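Conditioning (floristry)

Conditioning is the treatment given to cut stems between harvest and arrangement. Its purpose is to restore the water lost in transport and to slow the decline of the flower once it has been separated from the plant. The term covers recutting, removal of lower foliage, hydration and a period of cool storage. It is distinct from preserving, in which the stem is dried or treated with glycerine.

Water uptake

A cut stem draws water through the xylem. Flow is reduced by air drawn into the cut end, by bacteria growing in the vase water and by the plant's own wound response. Recutting removes the blocked section. The cut is normally made at a slant with a sharp knife or secateurs – blunt scissors tend to crush the vessels. Leaves that would sit below the water line are stripped, as they decay quickly and feed bacteria.

Treatment by type

Roses are recut and stood in deep water containing a commercial flower food. Drooping of the neck just below the bloom, known as bent neck, is usually a sign of poor uptake and can sometimes be reversed by recutting and further soaking.
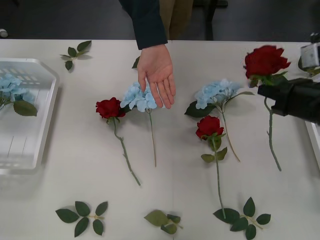
Red roses and light blue hydrangeas with detached leaf sprigs on a white table.

Hydrangeas lose water rapidly through their large heads. They also take up moisture through the petal-like sepals, and wilted heads may be revived by being placed under water for a short time. Some growers dip the cut end in powdered alum. Bulb flowers such as tulips and daffodils prefer shallow water. Daffodils release a sap that shortens the life of other flowers, and are conditioned alone for at least 6 hours before mixing.

Storage

Most temperate flowers are held a few degrees above freezing in humid air. Tropical species, including anthuriums, are damaged by such temperatures and are kept warmer. Ripening fruit is excluded from the store on account of the ethylene it gives off, to which carnations are especially sensitive.

Regional practice

In the Plalalau growing district, stems are traditionally conditioned overnight in stone troughs fed by spring water. The Privik market requires roses to be delivered in water, in bunches of 20, a rule in force each year from March.

See also
Cut flowers
Ethylene
Vase life
Xylem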